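厨房台面使用与整理研究
居住空间设计课程 小组实践报告

一、选题的原因

我们小组的题目是厨房台面。开始的时候我们想研究整个厨房,包括柜子、冰箱和水池,但是老师认为范围太大,建议我们只选一个面。我们讨论了两次,最后选择台面,理由是它每天都被使用,而且它的问题很容易看见:东西多,做饭的地方小。

我自己来中国学习以前,在家里很少做饭。住进Skilturwood公寓以后,我和同学一起使用公共厨房,才知道台面是一个需要商量的地方。一个人觉得方便的位置,另一个人可能觉得很麻烦。比如有人喜欢把面包机放在外面,早上马上可以用,有人认为应该收进柜子。这两种意见我们在报告里都会写到。

二、方法

我们的调查分成两个部分。第一部分是观察,地点是公寓的公共厨房和几个同学家里的厨房。我们一共观察了20次,每次30分钟,时间主要在早饭和晚饭以前。观察的人坐在旁边,不说话,只在表格上写下谁用了什么东西、从哪里拿、用完以后放在哪里。整个调查结束以后,表格里一共有1,222条记录。

第二部分是整理实验。我们选了4个台面,先按照原来的样子使用一个星期,然后按照我们的方案重新摆放,再使用一个星期。每个台面的使用者都同意了我们的方案,也可以随时把东西放回原来的地方。如果他们放回去了,我们也记下来,因为这也是一种结果。

对电器我们没有测量用电,对食物也没有做卫生检查。这些内容超过了本课程的要求。

三、台面的三个区域

根据记录,我们把台面从后往前分成三个区域。后区靠墙,手伸过去比较远;中区是切菜和放盘子的地方;前区靠近人的身体,一般应该空着。这个分法参考了课上的讲义,但是名称是我们自己定的。
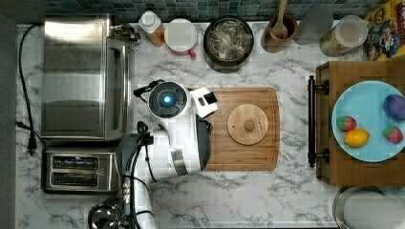 后区最适合放高的、不经常移动的东西,例如瓶子和罐子。我们发现,大部分使用者没有人教也会这样做,容器慢慢地就在墙边排成一行。有瓷砖的墙面在这里有一个好处,瓶子里的油或者酱溅到上面,用湿布可以擦掉。电器的位置比较难决定。小烤箱和两片式的烤面包机都放在左边,一前一后,这样中间就可以留给木砧板,拿面包的时候也只需要去一个方向。缺点是电线。不锈钢的外壳看起来很整齐,可是黑色的电线从后面绕出来,插头躺在大理石上,台面还是显得乱。在我们的方案里,不用的插头要放在电器后面,不能放在切菜的一侧。

中区的主要东西是砧板。我们建议砧板有固定的位置,它的左边和右边各留一个手掌的宽度。四周有凹槽的砧板比较适合切水果和肉,汁水会留在槽里。不过我们也看到,砧板很容易变成临时的架子:锅盖、罐子的木盖、勺子,都会先放在上面。这不是很大的问题,但是下一个人要切菜的时候,必须先把这些东西移走。在记录表里,我们把这种动作叫做“让位”。

前区我们没有放任何东西。使用者对这一点的意见最多,有人说浪费地方,也有人说终于可以放买菜的袋子了。

四、“让位”的动作

“让位”是我们报告里最重要的一个概念,所以需要解释得清楚一点。它的意思是:为了做一件事情,先要移动一件跟这件事没有关系的东西。例如要切洋葱,先把盖子拿走;要打开烤箱的门,先把前面的碗推开。

重新摆放以前,几乎每次做饭都有让位。重新摆放以后,让位减少了将近一半。减少最明显的是烤箱前面的区域。烤箱的门需要打开的空间,很多人放东西的时候想不到这一点,等到要用的时候才把东西推来推去。我们用纸胶带在台面上贴出门打开以后的范围,提醒大家不要占用。胶带不好看,可是有效,有两个厨房在实验结束以后还没有撕掉。

砧板上的让位减少得不多。我们给盖子准备了一个小架子,是Grivard牌的,可以立着放。前两天大家都使用,后来又回到砧板上了。我们问了使用者,他们说架子在右边,而他们打开罐子的时候手在中间,不想再走一步。所以架子的位置是我们选错了,应该放在罐子旁边。

五、关于材料的一点补充

Snorradóttir工作室的公开讲座里提到,台面的颜色会影响人对整洁的感觉。我们没有能力证明这个说法,但是在访谈中有类似的回答。浅色有纹路的石材上,小的面包屑不容易看见,深色的东西却特别明显,比如电线。使用深色台面的同学说的正好相反,他每天都要擦面包屑。

木头的东西放在石材上面,大家普遍觉得舒服。木头要注意晾干,砧板洗完以后最好立起来,不要平着放在湿的台面上。

六、困难和不足

第一,观察的人坐在厨房里,使用者会比平时整齐。有一个星期日的早上,我们到达的时候台面已经全部收拾好了,那次的记录基本上没有用处。

第二,我们的表格设计得太复杂。开始有十一栏,后来改成六栏,所以前面和后面的数据不能完全比较。

第三,画平面图的时候我们用的是Movema软件的学生版,不能导出大尺寸的图,附录里的图有一些字比较小,请老师原谅。

七、我们的建议

对于几个人一起使用的厨房,我们建议先决定砧板的位置,再决定电器的位置,最后放瓶子和罐子。顺序反过来的话,砧板常常只能放在剩下的地方。

每天用的电器可以留在外面,但是要集中在一侧,并且把门和手柄前面的地方空出来。一个星期用不到一次的电器,应该放进柜子。

盖子、勺子这些小东西,要在使用它们的地方旁边准备位置。下学期如果有机会,我们想把盖子架移到罐子旁边,再做一次同样的观察。

附录一:观察记录表(六栏版)
附录二:台面平面图
附录三:访谈问题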